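Projektbericht
Licht und Schlaf im Wohnheim: Beleuchtungsgewohnheiten am Abend und ihre Folgen für die Einschlafzeit

Wahlpflichtmodul Wohnen und Gesundheit
Abgabe: 3. September 2018

1. Ausgangslage

Im Januar haben wir im Seminar über die Wirkung von Kunstlicht auf den Tagesrhythmus gesprochen. Dabei fiel auf, dass fast alle Beispiele aus Büros, Kliniken oder Schulen stammten. Studentische Zimmer kamen kaum vor, obwohl dort gearbeitet, gegessen und geschlafen wird, meist unter derselben Deckenlampe. Daraus entstand die Frage für dieses Projekt: Wie beleuchten Studierende abends ihr Zimmer, und wann schlafen sie nach eigener Angabe ein?

Der Bericht beschränkt sich auf das Wohnheim Gonine und die beiden angrenzenden Häuser Flindent und Kļaviņa. Alle drei Häuser sind möbliert vermietet, die Deckenleuchte gehört zur Grundausstattung. Weitere Lampen müssen die Bewohner selbst mitbringen.

2. Vorgehen

Wir haben einen Fragebogen mit fünf Abschnitten erstellt: Zimmer, vorhandene Leuchten, Nutzung am Abend, Bildschirmzeit und Schlaf. Der Bogen wurde in die Briefkästen verteilt und zusätzlich online angeboten. Zurück kamen 243 Bögen. Davon haben 90 Personen zugestimmt, danach noch ein Schlaftagebuch zu führen. Im Tagebuch wurden jeden Morgen die Zeit des Lichtausschaltens, die geschätzte Einschlafzeit und die Aufstehzeit eingetragen. Insgesamt lagen am Ende 2383 verwertbare Einträge vor. Einträge ohne Uhrzeit wurden gestrichen, ebenso solche, die erkennbar für mehrere Tage auf einmal nachgetragen wurden.

Die Auswertung erfolgte mit dem Tabellenprogramm Trarex, das am Institut für alle Rechner vorhanden ist. Kendra Cloutier hat die Bögen eingegeben, die Tagebücher wurden von zwei Personen unabhängig voneinander übertragen und anschließend verglichen. Abweichungen gab es vor allem bei Zeiten kurz nach Mitternacht, die teils dem alten und teils dem neuen Tag zugeordnet waren. 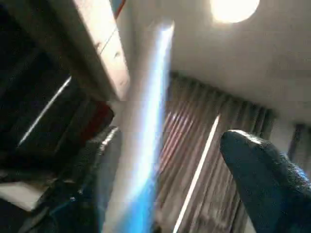 Helle runde Deckenleuchte, daneben die Oberkante eines langen Vorhangs.
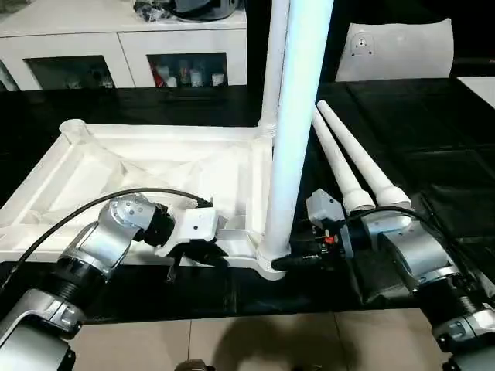 Abenezer Birhane

3. Ergebnisse

3.1 Leuchten im Zimmer

Die meisten Befragten nutzen am Abend zuerst die Deckenleuchte und schalten sie erst zum Schlafen aus. Eine Schreibtischlampe ist in vielen Zimmern vorhanden, wird aber überwiegend zusätzlich zum Deckenlicht verwendet. Nur ein kleiner Teil wechselt im Lauf des Abends bewusst zu einer schwächeren Lichtquelle. Als Grund für das Deckenlicht wurde am häufigsten genannt, dass der Schalter neben der Tür liegt und man ihn beim Hereinkommen ohnehin betätigt.

Dimmbare Leuchten sind selten. Mehrere Bewohner des Hauses Flindent schrieben, sie hätten bei der Verwaltung nach einem Dimmer gefragt. Eine Nachrüstung ist laut Hausordnung nicht vorgesehen, das Auswechseln des Leuchtmittels durch ein wärmeres dagegen erlaubt. Das wussten viele nicht.

3.2 Vorhänge und Außenlicht

In Kļaviņa liegen die Zimmer im Erdgeschoss zur Straße. Dort werden die Vorhänge früh zugezogen, im Sommer teils schon am Nachmittag. In den oberen Stockwerken bleiben sie länger offen, und mehrere Personen gaben an, von der Hofbeleuchtung gestört zu werden. Blickdichte Stoffe wurden deutlich besser bewertet als dünne.

3.3 Einschlafzeit

Wer am Abend auf eine schwächere Lichtquelle wechselt, trägt im Tagebuch im Mittel eine frühere Einschlafzeit ein. Der Unterschied ist sichtbar, aber nicht groß, und er wird kleiner, wenn man nur Personen mit ähnlicher Bildschirmzeit vergleicht. Vor Prüfungstagen verschwindet er ganz. An diesen Abenden wird in allen Häusern lange gearbeitet, unabhängig von der Beleuchtung.

4. Einschränkungen

Die Einschlafzeit beruht auf eigener Schätzung. Eine Messung der Beleuchtungsstärke war geplant, kam aber nicht zustande, da das Messgerät im betreffenden Zeitraum verliehen war. Wir können deshalb nichts darüber sagen, wie hell die Zimmer tatsächlich waren. Außerdem haben sich vermutlich eher Personen gemeldet, die sich für ihren Schlaf interessieren – oder schlecht schlafen. Ein Rückschluss auf andere Wohnheime ist damit nicht möglich.

5. Vorschläge

Für die Hausverwaltung ergeben sich aus den Antworten zwei einfache Punkte. Beim Einzug sollte ein Hinweis ausliegen, welche Leuchtmittel in die Deckenleuchte passen und dass sie getauscht werden dürfen. Bei der nächsten Anschaffung von Vorhängen sollten für die Hofseite blickdichte Stoffe gewählt werden.

Für eine Fortsetzung des Projekts wäre ein Vergleich sinnvoll, bei dem ein Teil der Zimmer für einige Wochen eine zweite, schwächere Lampe erhält. Das Messgerät müsste dafür frühzeitig reserviert werden. Fragebogen und Tagebuchvorlage liegen im Sekretariat und können dort für eigene Erhebungen kopiert werden.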